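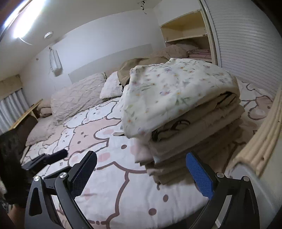 겨울 침구를 넣을 때가 되어서 시작한다. 작년에는 6월까지 미루다가 더워진 다음에 한꺼번에 했고 그때 고생을 좀 했다. 올해는 일찍 한다. 일단 갤 것은 다 개서 침대에 쌓았다. 크림색 바탕에 작은 꽃이 있는 두꺼운 이불이 맨 위고 베이지색 계열은 전부 그 밑에 있다. 쌓고 보니 조금 기울었는데 어차피 옮길 거라 그냥 둔다.

2021년 5월 3일 기록. 작년에 뭘 어디에 넣었는지 기억이 안 나서 가을에 상자를 다 열었다. 그래서 이번에는 하면서 여기에 적는다. 나 보려고 쓰는 것이니 길어도 이해 바람.

우선 집 사정. 방은 작고 수납은 벽장 하나가 전부다. 복도에 선반이 있기는 한데 거기는 청소 도구가 차지하고 있다. 침대 밑은 높이가 낮아서 납작한 것만 들어간다.

이 집은 집주인 Genowefa Górecki 아주머니가 예전에 쓰던 가구가 그대로 있다. 벽장도 그분 것이다. 깊이는 깊은데 폭이 좁아서 이불을 한국에서 하던 대로 넓게 개면 문이 안 닫힌다. 첫해에 그걸 모르고 다 개어 놓고 다시 갰다.

이불 개는 법은 벽장 폭에 맞춰 정해 두었다. 긴 쪽으로 세 번 접고, 그다음 양 끝을 가운데로 모아 한 번 더 접는다. 접힌 둥근 쪽이 문 쪽으로 오게 넣는다. 그래야 꺼낼 때 한 장만 잡힌다.

두꺼운 이불은 그렇게 접으면 다시 벌어진다. 무릎으로 눌러서 공기를 빼고 바로 넣는 게 제일 낫다. 눌러 놓고 전화 받고 오면 처음부터 다시 해야 한다.

꽃무늬 이불은 엄마가 소포로 보내 준 것이다. 배송비가 이불값보다 많이 나왔다고 지금도 말씀하신다. 솜이 두꺼워서 한겨울에만 덮는데 빨기가 어렵다. 우리 집 세탁기에는 억지로 넣으면 들어가기는 한다. 대신 탈수가 안 된다.

그래서 이건 집 앞 세탁소 Kołodziej에 맡긴다. 작년에는 두꺼운 것만 맡겼고 올해는 베이지색 담요까지 같이 맡겼더니 283즈워티가 나왔다. 싸지는 않다. 집에서 빨면 말리는 데 며칠이 걸리고 그동안 방에서 아무것도 못 하니 그 값이라고 생각하기로 했다.

세탁소에서 찾아오면 비닐은 그날 바로 벗긴다. 비닐째 넣었다가 냄새가 밴 적이 있다. 의자 두 개를 등지게 놓고 걸쳐서 하룻밤 두었다가 갠다. 밤새 의자를 못 쓰는 것 말고는 불편한 점이 없다.

얇은 것은 집에서 빤다. 세제는 Tornero 액체 세제를 쓰고 평소 옷 빨 때의 절반만 넣는다. 정량대로 넣으면 담요에서 거품이 끝까지 안 빠진다. 헹굼은 한 번 추가. 섬유유연제는 안 쓴다. 담요가 미끄러워지는 느낌이 싫다.

온도는 30도로 한다. 40도로 했다가 가장자리가 우글우글해진 담요가 하나 있다. 버리기는 아까워서 여행 가방 바닥에 까는 용도로 쓴다. 그것도 이번에 빨았다.

말리는 건 날씨 운이다. 여기는 아침에 해가 나도 점심에 비가 온다. 창문 쪽 건조대에 널고 오후에 한 번 뒤집는다. 두 장을 겹쳐 너는 건 안 된다. 시간 아끼려다가 결국 다시 빨았다.

지금 쓰는 동물 캐릭터 시트는 안 넣는다. 면이라서 여름에도 쓴다. 나이에 안 맞는다는 말을 몇 번 들었는데 침대는 나만 쓰니까 상관없다. 흰 바탕이라 뭐가 묻으면 바로 보이고 그래서 오히려 자주 빨게 된다.

이 시트에서 한 가지 귀찮은 건 다림질이다. 그래서 안 한다. 널 때 두 손으로 모서리를 잡고 세게 털면 대충 펴진다. 그리고 하루 자면 어차피 구겨진다.

베개와 쿠션 이야기. 벽 쪽에 두는 푹신한 분홍빛 베이지 쿠션은 사계절 그대로 둔다. 침대에 기대서 책 볼 때 등에 대는 용이다. 여름에는 덥지만 이게 없으면 벽이 딱딱해서 오래 못 앉아 있는다.

그 옆의 하얀 털 베개는 이번에 넣을지 말지 고민 중이다. 겨울에는 좋고 여름에는 손이 안 간다. 그런데 부피가 커서 상자 하나를 거의 다 먹는다. 일단 보류.

수납 상자는 Climside 천 상자다. 뚜껑에 지퍼가 있고 앞쪽에 손잡이가 달려 있다. 작년 가을에 한 세트로 351즈워티를 주고 샀다. 살 때는 비싸다고 생각했는데 그 전에 쓰던 싼 상자는 한 철 만에 옆이 주저앉았다. 이건 아직 모양이 그대로다.

단점도 적어 둔다. 지퍼가 뻑뻑하다. 가득 채우면 모서리에서 꼭 한 번 걸린다. 억지로 당기지 말고 뚜껑을 안으로 눌러 주면서 돌려야 한다. 양초를 지퍼에 문지르면 낫다고 해서 해 봤는데 차이는 잘 모르겠다.

상자 안에는 바닥에 낡은 베갯잇을 한 장 깐다. 그 위에 무거운 것, 그 위에 가벼운 것. 두꺼운 이불은 상자에 안 넣고 벽장 맨 위 칸에 그냥 올린다. 눌러 두면 겨울에 꺼냈을 때 납작해져 있다.

압축팩은 이제 안 쓴다. Cilent 압축팩을 두 철 썼는데 처음에는 감동했다. 이불이 책처럼 얇아진다. 그런데 한 달쯤 지나면 밸브 쪽으로 공기가 들어가서 벽장 안에서 혼자 다시 부푼다. 문 열었을 때 쏟아진 적이 있어서 그 뒤로 접었다.

누가 물어봐서 답. 압축팩이 다 나쁘다는 얘기는 아니고 내가 밸브 뚜껑을 제대로 안 닫았을 수도 있다. 솜이불 말고 패딩 넣는 데는 괜찮았다. 남은 팩은 겨울 외투용으로 쓴다.

또 다른 답. 방습제는 넣는다. 상자마다 하나씩. 다만 신발 상자에서 나온 작은 봉지는 모아 봐야 소용이 없었다. 옷장용으로 파는 큰 것을 사서 날짜를 적어 넣고 가을에 버린다.

나방 때문에 라벤더 주머니도 넣는다. 아주머니가 마당에서 키운 걸 말려서 주셨다. 향이 처음에는 꽤 세서 바로 이불에 닿게 두지 않고 벽장 안쪽 못에 건다. 작년에 받은 건 향이 다 빠졌길래 손으로 비볐더니 조금 살아났다. 그래도 올해 것으로 바꿀 예정.

벽장 청소부터 해야 해서 잠시 중단. 맨 위 칸에 먼지가 많다. 마른걸레로 먼저 닦고 물걸레로 한 번 더 닦고 문을 열어 둔다. 덜 마른 채로 천을 넣으면 얼룩이 생긴다. 이것도 해 보고 알았다.

닦는 동안 안쪽에서 양말 한 짝과 작년에 찾던 베갯잇이 나왔다. 베갯잇은 세트로 쓰던 것인데 하나가 없어져서 나머지를 바닥에 까는 용으로 돌린 지 오래다. 이제 와서 짝이 맞는다. 그냥 같이 바닥용으로 한다.

다시 시작. 넣는 순서는 꺼낼 순서의 반대로 한다. 10월에 제일 먼저 필요한 게 얇은 베이지 담요니까 그건 맨 앞. 한겨울 꽃무늬 이불은 맨 위 칸 안쪽. 손님용은 그 옆. 손님은 거의 안 오지만 없으면 꼭 온다.

손님용 침구도 이번에 확인했다. 얇은 이불 하나, 베개 하나, 시트 하나. 한 묶음으로 해서 베갯잇 안에 다 넣어 둔다. 따로 두면 시트만 없다. 묶음 겉에 종이로 손님용이라고 써서 옷핀으로 꽂았다.

이름표는 상자마다 붙인다. 작년에는 겨울 이불이라고만 써서 하나도 도움이 안 됐다. 전부 겨울 이불이었다. 올해는 베이지 얇은 것, 갈색 도톰한 것, 이런 식으로 쓴다. 마스킹테이프에 유성펜으로 쓰면 여름 지나도 안 떨어진다.

버릴 것도 골라 냈다. 기준은 지난겨울에 한 번도 안 덮은 것. 해당하는 게 무릎담요 하나와 솜이 뭉친 베개였다. 무릎담요는 상태가 좋아서 아래층에 물어보고 줄 생각이다. 뭉친 베개는 버린다. 솜을 뜯어서 다시 쓰는 방법을 찾아봤는데 그만한 정성이 없다.

오래된 수건은 따로 모았다. 동물 보호소에서 받는다고 해서 전화로 물어봤더니 수건과 얇은 담요는 되고 솜이 든 건 안 된다고 한다. 개들이 뜯어서 삼킬 수 있다고. 가는 길은 버스로 한 번이라 다음 주에 들고 간다.

저녁 먹고 이어서 쓴다. 상자는 다 채웠다. 지퍼는 예상대로 모서리에서 걸렸다. 벽장 아래 칸에 나란히 넣으니 앞으로 손바닥 하나 정도 공간이 남는다. 거기에는 아무것도 안 넣을 것이다. 남는 공간에 뭘 넣기 시작하면 꺼낼 때 그것부터 치워야 한다.

꽃무늬 이불 올리는 게 제일 힘들었다. 의자에 올라가서 한 손으로 선반을 잡고 한 손으로 밀어야 한다. 중간에 한 번 풀려서 머리 위로 내려왔다. 다시 개서 이번에는 끈으로 가볍게 묶었다. 꽉 묶으면 자국이 남으니까 손가락이 들어갈 만큼만.

끈은 못 쓰는 잠옷 허리끈이다. 면이라 미끄러지지 않아서 좋다. 노끈은 천에 보풀을 만든다.

여름에 덮을 것은 홑이불 하나와 얇은 누비이불 하나. 여기는 여름밤에도 갑자기 추운 날이 있어서 홑이불만 남기면 곤란하다. 작년에 그러다가 자다 일어나서 상자를 열었다. 누비이불은 침대 발치에 접어 둔다.

홑이불은 면 100퍼센트로 된 걸 새로 샀다. 섞인 걸 써 봤는데 땀이 나면 붙는다. 새것은 풀기가 있어서 첫 세탁은 따로 했다. 색은 회색. 동물 시트랑은 전혀 안 어울린다.

걸린 시간은 네 시간이 넘는다. 쉬고 청소한 것까지 합친 시간이다. 작년에는 이틀에 나눠서 했으니 빨라지기는 했다. 세탁은 미리 끝내 놓은 덕이 크다. 빨래와 정리를 같은 날 하려고 하면 둘 다 안 끝난다.

털 베개는 결국 안 넣었다. 상자에 자리가 없었고 새로 상자를 살 생각도 없다. 침대 위에 두고 여름을 나기로 한다. 커버만 벗겨서 이번 주에 빤다.

가을의 나에게 적어 둔다. 얇은 베이지 담요는 아래 칸 맨 앞 상자. 갈색 도톰한 것은 그 뒤. 꽃무늬는 맨 위 칸이고 끈으로 묶여 있으니 끝을 당기지 말고 통째로 내릴 것. 손님용은 꽃무늬 옆. 외투는 침대 밑 압축팩. 방습제는 전부 버리고 새로 살 것.

세탁소 영수증은 부엌 서랍에 있다. 내년에 값이 올랐는지 비교하려고 남겨 둔다. 그리고 양말 한 짝은 아직 짝을 못 찾았다.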